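Sturnach Parts Library, monthly members' meeting
Minutes, September
Held in the back workshop. Started at 6:30 p.m. and ran long, in the best way.

Opening

The chair welcomed everybody and thanked the people who came early to sweep and set out seats. The last set of minutes was approved with one correction: the spare drawer labels went to the Comia shop, and the shop was very glad to have them.

The big news: the shelving is up

The new bolt-together shelving from Fekimeck is standing, level and ready to use, and members were thrilled with it. Several people went over during the meeting to push on it and came back smiling. The uprights are slotted all the way along, so shelf heights can be changed later as the collection grows. The chair thanked the assembly crew, who stayed until 10 p.m. to get it finished, and there was a big round of applause.

One member asked whether the shelves should be lined with rubber mat. After some back and forth we agreed to leave them bare for now and look at it again in the spring. Bare metal wipes clean in seconds, and we have all spent enough of our lives peeling up old liner.

Sorting the molded parts

The Demchenko donation is now fully unpacked. It came to 466 pieces, and 327 of them have been matched to a type and given a tag. That is far ahead of where anyone thought we would be by now! Another 95 are set aside as duplicates and will be offered to the Comia shop first. The rest still need a name, and members are invited to come in and puzzle over them.

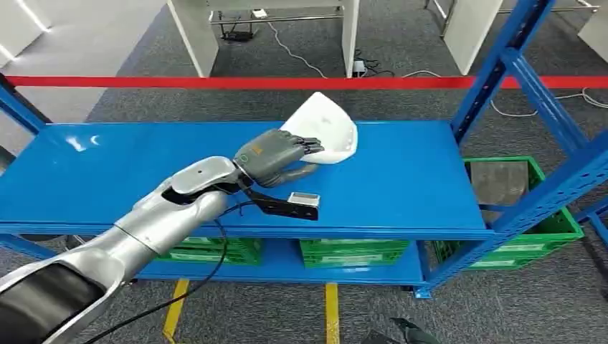

Shelf rules took up the liveliest part of the evening. The group wants every part to go up one at a time, get looked at properly, and only then be given a permanent spot. Odd shapes will need the most thought. The white molded piece with the pointed upper end is a good case, as the point sticks out past the back of the blue shelf, and a member suggested that anything like it should be turned sideways or moved to a deeper level. Agreed by all. Parts with a recess will be stored open side up, so that small details can be seen without handling. There was a cheerful disagreement over whether to sort by shape or by color. Shape won, with a promise that the color fans may arrange one shelf however they please.

Glare was also raised. The blue finish is glossy and throws back a lot of light, which makes it hard to read a clear label stuck straight onto it. We will try matte paper labels on the front lip, written in thick black marker. Somebody offered to print a test strip and bring it next time.

Tags and the catalog

The tag format stays as it is: letter for the shelf, number for the spot, short plain name. Please use names that a newcomer would think of. "Corner cover" is great. "Thing like the other thing" was found on a tag this month and has been retired with honors.

The catalog now opens on the workshop computer without a password. Changes still need one, and the secretary has it.

Open evening

Everyone is keen to show the place off now that it looks so good. We settled on an open evening in October, doors at 5 p.m., with a table where visitors can bring a broken part and try to find its match. Cider and cookies will be provided. The Comia shop has kindly agreed to put up our poster.

Money

The shelving came in under what we had set aside. Members voted to spend the difference on 2 good step stools for the upper levels. No votes against.

To do before next meeting

Print the matte label test strip.
Move long and pointed parts to the deeper level.
Box the duplicates and write to the Comia shop.
Order the step stools.
Draft the open evening poster and send it around for comments.
Send a thank-you note to Demchenko, with the latest tag list enclosed.

Any other business

The tape gun is missing again. If it is in your car, please bring it home.

A member who joined over the summer said this was the most fun they have ever had at a meeting about shelves, and asked for that to be written down.

Closed at 8:40 p.m. Next meeting same place, same time, in October.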